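Drenunside Robotics Club - Pre-run inspection checklist, simulated kitchen task
Season sheet, February revision
Comments added by the student inspector after the practice round at Winton

How to use this sheet

Go through the items in order before every run that will be scored. Write OK, NOT OK or N/A next to each one, and put a comment if the answer is not simply OK. The same list is used for the simulator and for the real arm in the lab. In the simulator nothing can hurt you, but the habits you make there will come with you to the lab, so please do not skip the lines which look unnecessary.

The inspector must be a different student than the one who wrote the controller. If only one student is present, the run can be made but it is not counted.

Section A - Workstation and files

A1. Correct scene file is loaded (kitchen, marble counter, version 2).
OK. Please check the version in the log and not only in the window title. Last month one team practiced a whole afternoon in the old version.

A2. Random seed is written on the run sheet.
OK. Seed 3,071 for this round. All teams use the same.

A3. Stallix logger is started before the controller.
NOT OK at first check, then corrected. The logger was started second and the first moments of the run were missing. We stopped, closed both and began again in the right order.

A4. Stop key is assigned and tested.
OK. Tested two times, once with the arm at rest and once in slow movement. The person at the keyboard has to say "stop tested" aloud so the inspector can write it.

A5. Free space on the disk is enough for the recording.
OK.

Section B - Arm and gripper

B1. Arm begins from the home position, no joint at its limit.
OK.

B2. No link passes through the counter or the cabinet.
OK with comment. The lower links stand very near to the front edge of the counter. I turned the view and looked from the side also, because from only one camera it is easy to believe there is a gap when there is none. Collision warnings in the log: none.

B3. Gripper opens and closes fully on command.
OK. Do this away from the objects.

B4. Held object is clear of the surface before any sideways movement.
OK. For this item pause the simulation and look, do not judge from the moving picture. In the view I paused, the small item with blue on top and reddish brown under it hangs just above the marble. It is clear, but I would like to see more height than this. The rule of the club says that the object must be lifted first, and only after that carried.
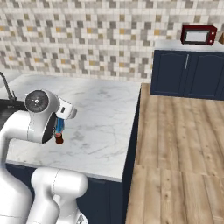
B5. Speed limit is set to the practice value.
OK. The limit is in the Tanguy config file, second block. If you change it for a test, change it back the same day and write it in the comments of this sheet. I found an old value there from somebody's test and I don't know how long it stayed.

B6. Grip force is under the maximum of the task.
OK. The log gives the force only when the fingers touch something, so this line can be finally confirmed only after the run. Leave it open until then.

Section C - Counter and objects

C1. All objects of the task are on the counter and standing upright.
OK. Bottle, blue carton and yellow container, in this order when you go from the sink to the right.

C2. Objects have enough space between them for the open fingers.
OK with comment. The spacing is more or less equal, but equal does not mean enough. Check it with the gripper open, for each object. The carton stands a little closer to the front edge than the bottle, so the path should not be simply copied from one to the other.

C3. No object stands close to the sink opening.
OK. The bottle is the nearest to it. If it falls to the left it can finish in the basin, and this counts as a lost object. Teams which take the bottle first should lift it straight up.

C4. Path of the arm does not cross over the faucet.
OK. The faucet is tall and the spout comes forward over the basin. It is included in the collision model since version 2. In the older scene the arm could go through it with no warning, so do not trust old recordings for this item.

C5. Approach to the tallest object is from above, with the fingers open.
OK with comment. The yellow container is the tallest of the three and it is also the one that the arm hides most easily. With the gripper over the top, part of the container is behind the arm in this view and you can't tell how the fingers stand around the rim.
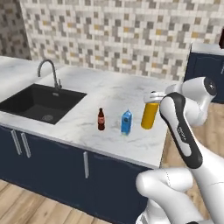

For this reason I ask every team to check a second view before they give the close command. It takes very little time. If the second view is not available, read the finger distance from the log and write it here in place of OK.

C6. Objects return to their start places after reset.
OK. Compare with the start positions in the log.

Section D - After the run

D1. Arm is back at home before the controller is closed.
OK.

D2. Log is saved with team name and seed.
OK.

D3. Any contact with the counter, cabinet or faucet is reported.
N/A, no contact in the log.

Result

18 items were checked. Item A3 was corrected before the run. Items B2, B4, C2 and C5 are passed with remarks, and the team should read them before the next practice - the one about lifting height especially.

Still open: B6, until the force values are read from the log and written on this sheet.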